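**Ticket 867 - right gripper drops or misses soft litter during pickup task**

Project: Clukard (student cleanup robot, two arms)
Opened by: Danica Dimitrov
Assigned to: Marin Nikolovski
Faculty contact: Meirion Voyle
Priority: high, demo is in October
Status: closed, one follow-up open

**Summary**

The task is to pick litter off a bedroom carpet with the right gripper and put it in the black container while the left gripper stays at the container's rim. Hard items like bottle caps and the wooden blocks are fine. Crumpled paper and wrappers are not. The right gripper either closes above the item and comes up with nothing, or it gets hold of the item and loses it on the way to the container.

Operator is on the leader arms. No autonomous runs in this ticket.

**What I expected**

The same hit rate as on the lab bench, where soft items were no trouble in the last round of practice.

**What happens**

- Closes too high on anything that lies flat
- Sometimes lets go partway through the lift
- Left arm pushes the container a little to the right if the operator leans on it
- No error in the log for any of the above

**Setup**

Control code is the Gethin branch, current as of this morning. Grip force limit is at 400 on both hands, in the units the config file uses. Camera height and tilt are unchanged from the bench. The carpet is the only surface we have not practiced on.

**Log**

**9:15, Danica.** Ran the start-up check. Both arms home correctly. Joint readings match the sheet taped inside the case lid.

**9:40, Danica.** First set of attempts with the soft items. Two clean pickups, the rest missed or dropped. I swapped operators with Adelino to see if it was me. He got the same thing.

**10:05, Adelino Leitão.** It feels like the hand stops before I do. I push the leader arm down, and the follower goes down and then holds a bit above the carpet. I did not notice this on the bench, but on the bench the items were sitting on a foam mat.

**10:20, Marin.** Check whether the floor limit is on. There is a soft stop in the Gethin branch so that we don't drive the fingers into the table. If it's still set for the mat, the hand will stop at mat height. Look for `z_floor` in the right arm config. Leave the left one alone for now.

**10:35, Danica.** It's on. Value is 40, in millimeters, measured from the calibration plane. Comment next to it says "mat + margin." So that is the first half of it.

**10:40, Marin.** Okay. Don't set it to zero. Bring the right hand down by hand with the motors off, read the height with the fingertips just touching the carpet, and use that. Then send me some stills from the head camera so I can see what the wrist angle is doing.

**11:10, Danica.** Done, floor limit reset from the reading. Stills attached. 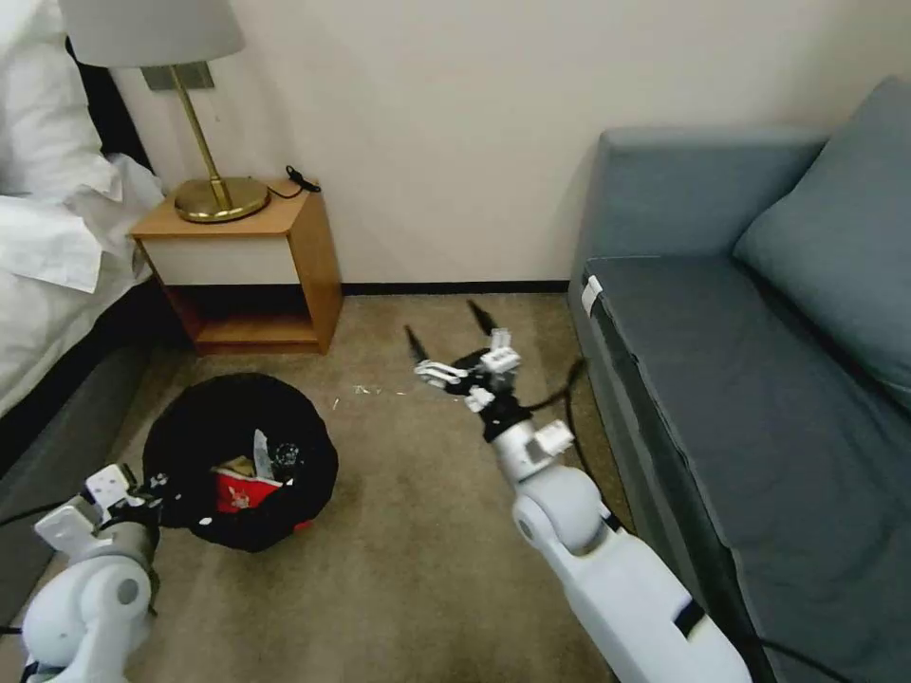
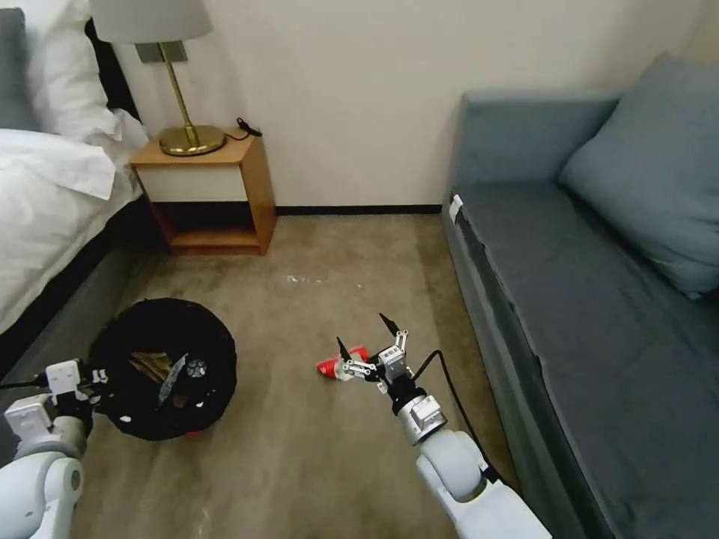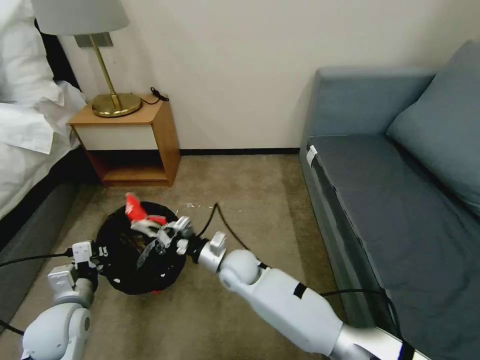
*Attached stills, head camera, Clukard pickup task.*

**11:25, Marin.** Thanks. In the second one the fingers are open and angled apart while the red and white thing is on the carpet just to the left of them. If you go for it with the wrist anywhere near that pose, you'll come at it from the side. With a flat piece of litter, you want the tips pointing down before you close. The third is more what I'd like to see at the container, with the red item held right above the rim.

Also, watch the cable by the right hand. It makes a loop in the first two stills. Make sure it has enough slack for the wrist to turn all the way, and that it can't get under the fingers.

**11:30, Adelino.** The small specks on the carpet, do we care about those?

**11:32, Marin.** No. The score sheet only covers items big enough to grip.

**11:50, Danica.** Turned the wrist through its full range by hand. The cable pulls tight near the end of the turn. I moved the second clip back one position and it now goes all the way without pulling. The clips are the Zoretti ones and they slide if you don't press the tab down, so please check them before each session.

**12:20, Danica.** Second set after both changes. Much better on the high closing. Still losing some wrappers during the lift.

**12:30, Marin.** What's the grip force doing when it lets go? Plot it from the run log.

**1:15, Adelino.** Plotted. The force goes up to the limit and then the hand backs off for a moment. I think it is the overload protection. Thin plastic squashes to nothing, the fingers meet, the force spikes, and it releases.

**1:25, Marin.** That fits. It's the same release that was put in after the hand burned out a motor last spring. Don't turn it off. Try changing the delay so it doesn't react to a short spike. Vasilis wrote that part, so ask him what's safe.

**2:05, Vasilis Kadrić.** You can double the delay without hurting anything. Don't go beyond that. If the motor housing feels hot after a set, put it back and tell me. Parameter is `release_wait` in the hand file, and it needs a restart of the hand driver to take effect. Reloading the config from the menu won't do it.

**2:20, Danica.** Doubled, driver restarted. I did reload from the menu first, before I saw the last line, and lost a few minutes wondering why nothing had changed.

**3:00, Danica.** Third set, nearly all soft items made it into the container. The one drop was a clear wrapper that stuck to the finger and then came off late. Checked the right motor housing after the set and it was only slightly warm.

**3:10, Adelino.** About the container moving: I kept light contact at the rim with the left hand and stopped leaning on the leader arm. It stayed put for the whole set. I'd call that an operator note and leave the code as it is.

**Cause**

1. Floor limit on the right arm still set for the foam mat.
2. Overload release reacting to short force spikes when the fingers close on thin material.
3. Right wrist cable clipped too short for the full turn. Might not have caused any drops, fixed anyway.

**Changes made**

- `z_floor`, right arm: replaced with the measured carpet value
- `release_wait`, right hand: doubled
- Second cable clip on the right arm moved back one position
- Start-up sheet: added a line to measure the floor height whenever the surface changes

**Follow-up**

Wrappers sticking to the fingers moved to ticket 1964. Adelino wants to try the Grirkik finger pads, and Meirion has to approve the order before anyone buys them.

**3:45, Meirion Voyle.** Read through this. Please commit the config changes with the ticket number in the message, then close. Pads are fine if they come out of the parts budget.

**4:00, Danica.** Committed. Closing.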